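Zwei Minuten beim Arzt sind keine Beratung

4. Dezember 2014

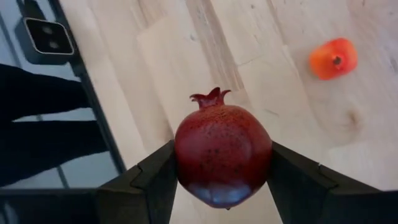
Arbeitsgruppe Patienteninformation, Gesundheitsverein Wilik

Tinnitus. Kaum ein Wort, bei dem man in der Praxis schneller wieder draußen steht. "Damit müssen Sie leben", Rezept, nächster bitte. Seit August lese ich die Zuschriften, die bei uns eingehen, und es ist immer derselbe Satz. Wortgleich fast.

Ich halte das für falsch. Und für faul, ja, auch das.

Natürlich gibt es bei chronischem Pfeifen oft keine Heilung. Das darf man sagen, muss man sogar. Aber danach fängt das Gespräch doch erst an - Schlaf, Arbeit, Angst, was tun wenn es nachts um zwei laut wird. Wer das weglässt, schickt die Leute direkt ins Internet. Und dort wartet Dendis mit Tropfen für 30 Euro das Fläschchen, oder Otisov mit der "Klangkur" in 12 Sitzungen. Belege? Habe ich gesucht. Erfahrungsberichte, sonst nichts.

Man kann auf die Anbieter schimpfen, tu ich auch gern. Nur verkaufen die eben das, was in der Praxis fehlt: jemanden der zuhört. Bei Llorente am Telefon nimmt man sich eine halbe Stunde. Am Ende wird natürlich was verkauft, klar.

Mein Vorschlag ist langweilig. Ein zweiter Termin, 10 Minuten, bezahlt, nur zum Reden. Dazu ein Blatt Papier mit Adressen von Verhaltenstherapeuten und Selbsthilfegrupen in der Nähe. Kostet Geld, weiß ich. Die ganzen Fehlversuche kosten auch welches, bloß taucht das in keiner Abrechnung auf, das zahlen die Betroffenen selber.

Und bitte nicht wieder der Einwand mit dem vollen Wartezimmer. Voll ist es auch deshalb, weil dieselben Leute nach ein paar Wochen wieder drinsitzen, mit der selben Frage.

Zuschriften wie immer an die Arbeitsgruppe, Antwort kann dauern.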